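Two Months With the Ostach Tabletop Kit

I bought the two-arm kit from Ostach in the spring, after Adjoa Issahaku let me try hers for an afternoon. It was a lot of money for something I use on weekends, so I put off writing about it until I had put in over 60 hours.

Setup

The arms come already assembled. You bolt the bases down behind the table, plug in the cables and wait for the green lights at the foot of each one. The manual is 16 pages and skips the part about setting the distance between the bases. I wrote to support and Timothée Picard sent me a drawing the next day. The bases had to move 9 centimeters farther apart, and after that the software stopped complaining.

What I don't like

The cables. They run outside the arms, and you have to leave slack or they pull at the wrist. The grippers open wide enough for small things and that's all. A coffee mug is out. Replacement finger pads are sold only in a full set, and shipping took longer than I was told.

The software updates itself when you start it, whether you want it to or not. I lost one Saturday morning to that.

Toy bricks

Most of my time has gone into toy bricks on brown paper. The paper cuts the glare from the tabletop. I keep some on the left, some on the right, and build in the middle. So far I stick to short stacks, like a green two-stud brick on a blue one. The single-stud bricks are the hard ones for me. They tip over if a finger comes down a little off center.
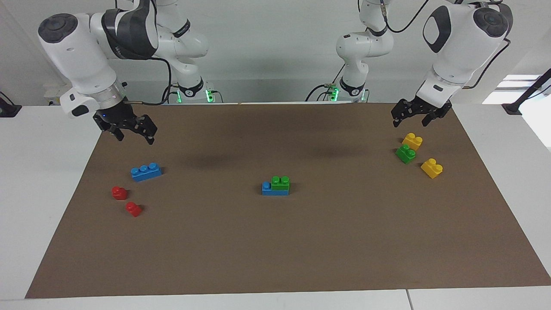
Would I buy it again?

Yes, but I would skip the 400 dollar support plan. The regular support answered everything I asked. Ostach says a new gripper is coming in September, and I'll wait for that before I try anything bigger than a brick.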